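Notebook – insulation fill and wash trials
16/06/2014

Carried over from the last entry: the loft readings on the washed panels did not agree with the unwashed controls, and the difference was larger than the spread within either group. Before ordering more fill I want to know if the loss comes from the fiber, the quilting pattern or the way we dry the panels. Vlasta Jurić thinks drying. I think quilting. Both can be checked with what is on the shelf.

Materials. Two synthetic fills, coded F (Flumura, short staple, siliconized according to the label) and P (Plistari, continuous filament, no finish stated). Shell and lining are the same black nylon for every panel, cut from one roll. Panels are 40 cm square, finished size, stitched around the edge with a 2 cm seam allowance left outside the measuring area. Thread is the polyester we always use. Needle changed at the start of each fill, not between panels.

Quilting. Horizontal channels on half of the panels, offset boxes on the other half. Channel spacing was marked with chalk and a steel rule. The chalk does not come out of the lining completely on the first wash, so mark on the inside next time. One of the box panels in fill P was sewn with the tension too high and puckers along two rows. Kept it, labeled it, and will leave it out of the averages.

Weighing. Fill was weighed in an open tray on the small balance before stuffing. The balance drifts when the door to the corridor is open. Zeroed between panels. Finished panels were weighed again after stitching to catch fiber lost at the machine. The loss is visible on the floor with F and hardly at all with P, as expected from the staple length. Corrected fill weights are in the back of this book, on the ruled page, not in the shared file yet.

Wash procedure. Front loader, gentle cycle, cool, liquid detergent at half the dose on the bottle, extra rinse. One fill type per load so loose fiber does not migrate between groups. Two tennis balls in the dryer for the tumble group. Flat group laid on the mesh rack, turned once. The room was at 20 degrees when the rack was loaded and relative humidity was 47 percent. I did not log either value again until the panels came off, which is a gap. Put the logger on the rack for the next round.

Loft measurement. Acrylic plate on the panel, wait one minute, read the height at four corners and the center. Same plate as last time. Jaqueline Maldonado pointed out that the plate has a slight bow when it is held up to the bench edge, and she is right. The bow affects the center reading most. I have gone back to treating the center as a check value only and averaging the corners. This changes the old numbers too, so anything quoted from the previous entry should be recalculated before it goes into a report.

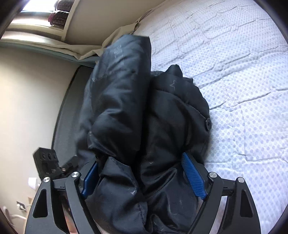 Recovery after compression is a separate question and should stay separate. A panel can lose height in the wash and still recover well from packing. We have been mixing the two in conversation. For compression I used the stuff sack method: panel rolled, pushed into the sack, sack closed and left overnight, then removed, shaken three times by the top edge and laid flat. Height read right away and again after an hour. The shaking is the weak step. Vlasta shakes harder than I do and her panels read higher. Either one person does all of them or we drop the shaking and accept lower values across the board. I prefer the second.

Observations so far, no statistics yet:

Fill F, tumble dried. Clumps can be felt through the shell in the box quilting, mostly in the corners of the boxes. They break up by hand. After breaking up, the corner readings come close to the control.

Fill F, flat dried. Clumps are flatter and harder to break. This supports the drying explanation more than mine.

Fill P, both drying methods. No clumps found. The fill has pulled away from one side seam in the channel panels, leaving a thin strip that shows when the panel is held against the window. Box panels do not show this.

So drying matters for F and quilting matters for P, and the average across both fills that I used last time hid it. Should have been split from the start.

The Abubakar shell fabric came up again at lunch. It is lighter and would let the fill expand more, but it also leaks fiber at the needle holes and we have no lining to go with it. Not part of this trial. Same answer for the Gekach thread samples, which are still in their bag in the second drawer.

To do:
Repeat flat drying for F with the logger on the rack.
Hand-break the clumps on half of the flat group and leave the rest alone.
Find a flat plate. The glass offcut by the sink may do if the edges are taped.
Unpick the puckered box panel and reweigh the fill.
Recalculate the old loft values from corners only, then tell Jaqueline which table changed.
Book the washer for the first week of July. It is taken until then.

Vlasta has the second set of labels. The first set ran in the wash – use the laundry marker, not the bench one.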